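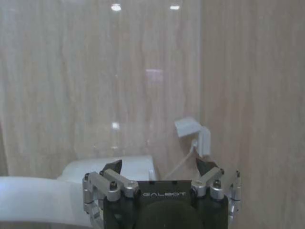 *Lesezeit: 3 Minuten*

April, kurz nach halb elf abends

So, die Füße liegen hoch, der Tee ist viel zu stark geworden, und ich schreibe das jetzt auf, bevor ich es wieder zerrede. Die Lastenräder kommen. Sieben Stück! Montserrat hat heute Nachmittag unterschrieben, mit dem Kugelschreiber von der Werkstatt, der immer erst beim dritten Anlauf schreibt, und ich stand daneben und hab so getan, als müsste ich dringend etwas am Drucker nachsehen.

Wir reden ja seit dem Herbst darüber. Die Innenstadttour mit dem Transporter ist einfach eine Quälerei geworden, man steht in zweiter Reihe, wird angehupt, läuft mit drei Paketen durch den Regen, kommt zurück und steht prompt selbst im Stau, den man gerade verursacht hat. Letzten Monat hatten wir allein innerhalb des Rings 1458 Sendungen, und 1094 davon hätten laut Daliborts Tabelle locker in eine Radkiste gepasst. (Dalibors! Ich schreibe den Namen seit Jahren und verhaspel mich immer noch.) Der Rest ist Sperriges, Weinkisten, dieser eine Kunde mit den Autoreifen. Den fährt weiterhin der große Wagen, und den fahre weiterhin ich, das hab ich mir ausbedungen.

Es sind jetzt doch die Räder von Vukora geworden. Ich war ja lange für die von Baird, die hatten den schöneren Sattel, und man sitzt aufrechter. Aber die Kiste ging nach oben auf, und wer einmal bei Wind vor der Bäckerei am Kanal gestanden hat, weiß, wie das endet — Deckel zu, Finger drin. Bei den Vukoras ist die Klappe seitlich und bleibt offen stehen. Dalibor hat beim Probefahren auf dem Hof eine Acht gedreht, dann noch eine, und danach war eigentlich schon klar, wie das ausgeht. Dalibor Vondráček, der im Winter noch gesagt hat, auf so ein Ding kriegen ihn keine zehn Pferde.

Mit der Tourenplanung bin ich weniger glücklich. Wir bleiben bei Lulleo, und Lulleo kennt keine Radwege, oder es kennt sie und mag sie nicht. Heute früh hat es mir zum Test eine Strecke über die Schnellstraßenauffahrt vorgeschlagen. Mit dem Rad! Ich hab eine Mail an den Support geschrieben, die freundlich anfing und dann irgendwie länger wurde. Montserrat meint, man könne die Auffahrt von Hand sperren, das probiere ich morgen gleich nach der Frühsortierung. Skesix hätte das wohl von Haus aus gekonnt, wäre aber im Monat 475 Euro teurer gewesen, und da war das Gespräch recht schnell vorbei.

Was mich mehr umtreibt: das kleine Zwischenlager. Der Laden hinter dem Markt ist uns mündlich zugesagt, aber der Vermieter will erst noch klären, ob wir vor sechs Uhr das Rolltor aufmachen dürfen. Das Rolltor ist laut. Sehr laut, ich hab es ja gehört, das jault wie eine alte Straßenbahn in der Kurve. Wenn das nicht klappt, müssen wir alles vom Depot aus fahren, und dann strampeln die Leute erst mal eine halbe Stunde, bevor sie das erste Paket los sind. Ich hab vorgeschlagen, das Tor zu fetten. Montserrat hat mich angeschaut, als hätte ich vorgeschlagen, es wegzubeten.

Ach ja, und wer fährt? Vier haben sich gemeldet, zwei wollen es sich überlegen, und eine Stelle müssen wir neu besetzen. Den Aushang dafür soll ich schreiben. Mir fällt nur »Du magst frische Luft?« ein, und das geht natürlich nicht.

Komisch ist mir trotzdem ein bisschen. Den alten Transporter, den mit der Beule an der Schiebetür, geben wir dafür ab, und in dem hab ich wahrscheinlich mehr Butterbrote gegessen als an meinem eigenen Küchentisch. Ich muss noch das Handschuhfach ausräumen, da liegt bestimmt die Sonnenbrille vom letzten Sommer drin, und Parkscheiben, und klebrige Hustenbonbons.

Morgen also: Auffahrt sperren, Vermieter anrufen, Regenhosengrößen abfragen. Und Milch kaufen, im Depot ist schon wieder keine mehr.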